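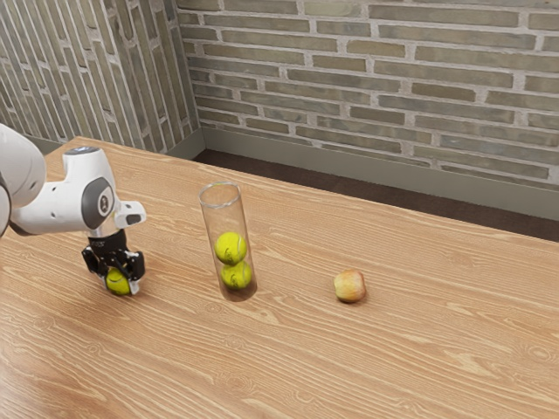
Unit 4: Task Planning in Simulation
Handout for the practical class
Course leader: Shahla Moradi

The aim of this unit is to write a planner that puts tennis balls into an open glass cylinder, one at a time, and leaves every other object on the table where it is. Students work in the Lenudum simulator with the arm model supplied.

4.1 State
The planner keeps a list of facts: which object is held, which objects are in the cylinder, and whether the fingers are open. Facts are updated only after the perception module has confirmed them.

4.2 Grasp check
Before the close command is sent, the fingers must stand on either side of the ball and the wrist must be still. The controller tests both conditions every 2 ms. If either fails for 200 cycles in a row, the planner is to return to the approach step. 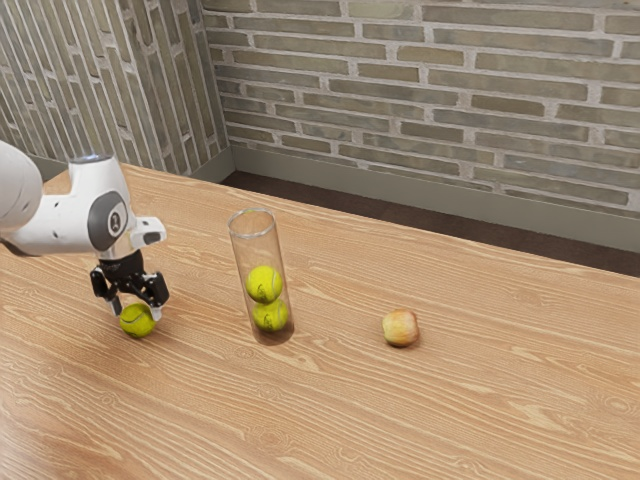
Yasaman Mirzaei asks whether the planner may skip the check when the ball has not moved since the last attempt. It may not — the arm may have moved, and the check concerns both.

4.3 Submission
Submit the planner source and one log file of no more than 4000 lines. Logs must include the random seed. Marks are given for recovery from a failed grasp as well as for completed runs.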